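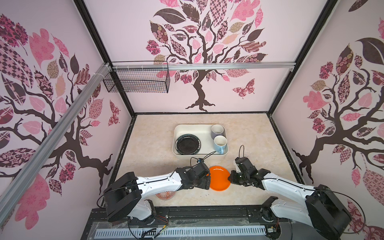

**Can a machine do the dishes yet? (and would you let it near the good plates)**

**yara_tannous**

Hello all, long post, put the kettle on. My mother-in-law is coming to live with us in February and the kitchen has become the great family argument. Five of us at the table means dishes three times a day, and my husband has decided we should hold off on replacing our old dishwasher until "the robots are ready." He says this with a completely straight face, bless him.

So I'm asking the people who know more than I do. Is anything out there close to clearing a table, loading up, and putting things away? I don't need it to be fast. I'd let it putter along all afternoon if it left me with a clean counter and the same number of mugs I started with.

**nganling_chow**

Yara, welcome, and congratulations on the full house!

I've followed this stuff for years as a hobby and I'd say we're closer than most folks think. Look at the two arms up top with the orange plate. Each one has hold of a rim and they're keeping the thing level between them, over a table that also has a tray with another plate and a couple of mugs on it. A plate is thin and slick and wants to tip. Ten years ago I'd have been thrilled to see one arm pick up a foam block.

Give it a few more years and I think your husband gets his wish.

**samira.z**

I'm going to be the grump here, with love. I ran the back of a restaurant for a long time, and at the end of a Saturday shift we'd have 681 pieces come through the pit, and my best dishwasher, a sweet man who sang the whole night, handled them one-handed while he scraped with the other. Two arms for one plate is lovely to look at, but it's one plate! And look how tidy that table is. Put a greasy lasagna pan on it, a fork stuck to a napkin, and a glass with half an inch of milk in it, and then come talk to me.

**nganling_chow**

> Two arms for one plate is lovely to look at, but it's one plate!

Fair, but you're comparing it with a professional. Compare it with my teenager and the picture changes quite a bit.

Also, two hands is how I carry my big platter, and I've been at this for forty years. I wouldn't hold that against them.

**samira.z**

I'll give you the teenager.

**wingsze_w**

Coming at this from the shop side. I work at Troline, where we pack small ceramic parts, and we do have machines that move 30 pieces a minute without a chip. Wonderful things, I'm quite fond of ours. But every piece is the same size, and it shows up in the same spot, facing the same way. The morning somebody changed the carton supplier and the boxes came in a hair taller, the whole line sat there until lunch while we fussed with it.

A kitchen is the opposite of that. In the photo alone there are two mugs in different colors, a black plate leaning a bit against the side of its tray, and a patterned dish that's partly hidden by one of the arms. That black plate is the one I'd want to see them try. A glossy dark dish with its edge up against a tray wall is a miserable thing to get a grip under, even for me with cold fingers. I can't tell from a still whether they ever manage it.

So my answer to Yara would be that carrying is coming along, sorting things out of a mess is still hard, and washing I wouldn't count on at all.

**yara_tannous**

This is so helpful, thank you. I read Wing-sze's answer out loud at dinner and my husband asked whether we could just buy plates that are all the same size. I may have said something unkind.

Can I ask about the putting away? That's the part I dread, more than the washing. Our cupboards go up to the ceiling and I'm five foot nothing.

**sumyee_sin**

Putting away is where I'd have some hope, Yara. My sister lives in Savcombe and her building tried out a helper machine called the Burneo in the shared kitchen. It put mugs on a shelf. Very slowly, and only the one shelf, but it put them there, and the older residents got into the habit of sitting with their tea to watch it. It had trouble with bowls that were nested together and would bring the whole stack along.

I disagree with Samira about speed, though. If I'm asleep I don't care how long it takes. What I'd care about is noise, and what it does when it drops something, and whether it knows that it dropped something. My sister never did get a straight answer on that last one.

**samira.z**

Sum-yee, the dropping is my whole point! A person hears the crash and goes for the broom. I'd want to see a machine stop, keep the dog out of the room and find the sliver under the stove before I left one alone overnight.

And Yara, a good step stool is 171 dollars less than whatever your husband has in mind, I promise you. Get the kind with a handle.

**nganling_chow**

I'm still on the optimist's bench, but I agree about the stool, and I'd replace the dishwasher too. You can always make room for a pair of arms later.

**yara_tannous**

Stool ordered, with a handle. Dishwasher is under discussion again tonight, and I'm bringing this thread with me. Wing-sze, if your line ever learns to do a lasagna pan, please come back and tell us!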